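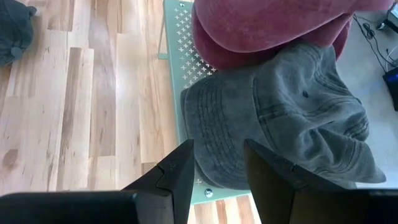

A gray cap on a green metal table.

Let Celebrities Be Broke in Peace

By Hạnh Trình

Every few weeks a singer gets accused of renting something. Last month it was a watch. This month it is the house in Lâm's new video, which a former friend says belongs to a dentist and was booked for two nights. The clip making the claim ran on Stindis for six minutes, and by the next morning it had more views than the video itself.

I watched both. The video is fine. The house has a pool and a very long staircase, and Lâm walks down the staircase four times. I never thought it was his house. It had not crossed my mind that anyone would.

Music videos have always been shot in places the singer does not own. So have album covers and most magazine spreads. A stylist borrows the jacket and sends it back with makeup on the collar. I worked for a stylist in Udenthorpe for two years, and a good part of my job was returns. I once drove 400 miles in one day to give back a pair of boots. The man who wore them was described in print as having "an enviable shoe collection." He owned three pairs that I knew of.

What has changed is that the fans now act as auditors. There are accounts that match the tiles in a bathroom to a rental listing. One of them put Lâm's rental bill at $2,000 a night and posted what it said was the booking page. People who could not name a second song of his had strong opinions about that bill.

Part of this is the artists' own fault. If you write three songs in a row about how much money you have, somebody will ask to see it. Lâm has a line about buying his mother a street. I would like to know which street. But a song is a song, and we do not ask country singers to produce the truck.

The part I mind is the glee. Being short of money is treated as the worst thing that could be found out about a person, worse than being rude to waiters or not paying the band. When Colach canceled the second half of her tour and admitted she could not cover the buses, the replies were a week of jokes. She had told the truth and she got it worse than the ones who lie. Any young singer watching that will learn to book the house and keep quiet.

Gossip is fun and I read plenty of it. I would just like it to be about something. Who wrote the chorus, who walked out of the studio, whether the drummer got paid. Whether a man owns the staircase he is walking down is a matter for him and the dentist.

Lâm's next single is out in June. I am told there is a boat in it.

691 shares | 3 comments

Quang Sầm
The mother street line is from his first record, before he had any money at all. It was meant as a joke. Agree on the rest.

staircase_fan
If they brag, they should expect to get checked. Simple as that.

mel in the back row
I was at the last Colach show before she canceled. She played two hours and the sound was great. Those jokes were nasty.

We use cookies to remember your settings and measure traffic. By continuing to read you accept our cookie policy.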